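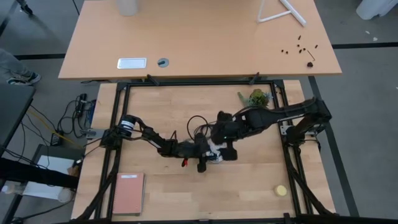
Does a butcher-block top need oil before the first use?

Any bare wood top should be oiled before work starts on it. A top sold as "ready finished" should be tested first, whatever the leaflet claims.

3. Setting up and caring for the Meltholm worktable

3.1 Testing the finish

1. Wipe the top with a damp cloth and let it dry overnight.
2. Put three drops of water near one corner and wait 3 minutes.
3. If the drops stay round, go to 3.3. If the wood darkens under them, go to 3.2.

Note: Ridden calls its care oil a "lifetime seal." We have yet to see an oil that earns the name. Plan on a fresh coat every February and whenever the drop test fails.

3.2 Oiling

1. Clear everything off the wood, down to the last notebook.
2. Pour 50 ml of oil onto a lint-free cloth and rub with the grain.
3. Leave it for 87 minutes – the Valente instructions say ten, and our test top was still sticky at ten.
4. Wipe off all the oil that has not soaked in.

CAUTION: Oily cloths can catch fire on their own. Lay them flat outdoors to dry, away from anything that burns.

3.3 Clamping to the top

1. Put a scrap of thin wood or cork under each clamp pad.
2. Tighten by hand only. Stop when the clamp no longer slides.
3. Check again the next day.

Note: "Non-marking" pads do mark. Soft wood dents under them, and the dent shows up best in low light.

3.4 Plants and damp things

Stand pots on a saucer with feet. Cork mats are often suggested, but they hold water against the wood.

Replacement pads are Ikance part 646.

Section checked by Isabelle Marchand, Monday, April 27, 2020.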